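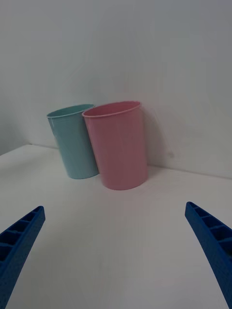
Stundbridge Lent Out 200 Cups and Got 236 Back

Nov 11, 2021

The town of Stundbridge has published its report on the reusable cup trial held at the August river concert, and on paper it is the most successful deposit program ever run. The town handed out 200 cups and took back 236.

Siobhán Brophy, the town's events manager, presented the figures to the town council last night. She had a slide for it. The slide said "Return rate: 118%" and stayed up for quite a while.

"We are very pleased with the level of participation," Brophy said, and then asked if there was any water.

The idea was simple enough. Anyone buying lemonade or beer at the concert paid an extra $2 for a plastic cup, and got the $2 back on handing the cup in at a tent by the parking lot. The cups came from Skostix, a rental firm that washes them, stacks them and sends them on to the next town. The year before last the concert used disposable ones, and the river was still delivering them to people's docks at Thanksgiving.

The weak spot was the tent. Skostix had offered cups with the town seal printed on the side, for a fee. The council voted in June to save the fee and go with plain. The staff at the tent were told to accept "cups in good condition," and they did. They accepted cups in good condition all evening long, including several with handles.

Skostix sorted the lot when its truck got back to the warehouse. Of the cups Stundbridge returned, 142 belonged to the company. The rest, according to a letter attached to the report, were "of domestic or unknown origin." One had a toothbrush in it. The company has billed the town for the missing ones and would like to know where to send the others.

Where the rental cups went is less of a mystery than the council made it sound. They are good cups. They hold a decent amount, they survive the dishwasher, and $2 is a fair price for one. At least three council members laughed a little too early when this was pointed out.

Martinelli, the sandwich shop on Canal Street, was selling iced coffee in what looked very much like a concert cup as late as September. The shop says it bought them. It did not say from whom, but the high school cross-country team had new uniforms by October, and people in this town can put two things together.

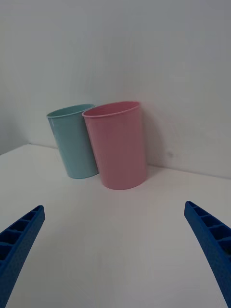 Who Pays for the Extra Ones

Most of the discussion was about the refunds. The town took in deposits on 200 cups and paid out on 236, which left the cash box short before a single invoice arrived. The money has been found in the budget line for holiday lights. Brophy said the difference would not be visible from the street, though she would not commit to which street.

Sigrun Solheim, who represents the east side of the river and voted against plain cups in June, had brought the June minutes with her. She read from them. When she finished, she offered to read from them again.

"I said people would empty their kitchen cabinets," Solheim said. "I was told that was a dim view of the public. I would like the minutes to show that the public has now been heard from."

The council agreed to let the minutes show it.

Driker, which ran the drinks stand, had the best evening of anyone. Sales were up on the last concert, the line moved, and its staff had nothing to do with refunds. The firm's one complaint was that a number of customers came to the counter with cups from home and asked to have them filled at the regular price, no deposit, please, and then walked over to the tent. Driker filled them. It felt, the stand's manager wrote, that this was a matter for the town.

Some residents who spoke were less amused. A man from Orchard Lane said he had returned his cup properly, got his money, and now felt like a sucker. A woman behind him said she was still waiting for the return of a set that had belonged to her mother-in-law and that her son had taken down to the river in a beach bag. She was told the unclaimed cups are in a box at the town hall front desk and may be collected on proof of ownership. Asked what proof of ownership of a cup would look like, the clerk said she would look into it.

Next Year

The trial will be repeated. The council voted to pay for the printed seal this time, after a short debate about whether the seal would make the cups more attractive to steal. Solheim thinks it will. Brophy thinks it might, and suggested that a cup people want to keep is at least a cup that stays out of the river, a point that got the only applause of the night.

A proposal to raise the deposit was put off until spring. So was a proposal to lower it.

The report also covers parking, which was bad, and the portable toilets, which were fewer than ordered. Copies are available at town hall during office hours. The river, for the record, has not delivered anything to anyone's dock so far this fall except a lawn chair, and that one has been claimed.

Coffee will be served at the next council meeting. Attendees are asked to bring their own mugs and to take the same ones home.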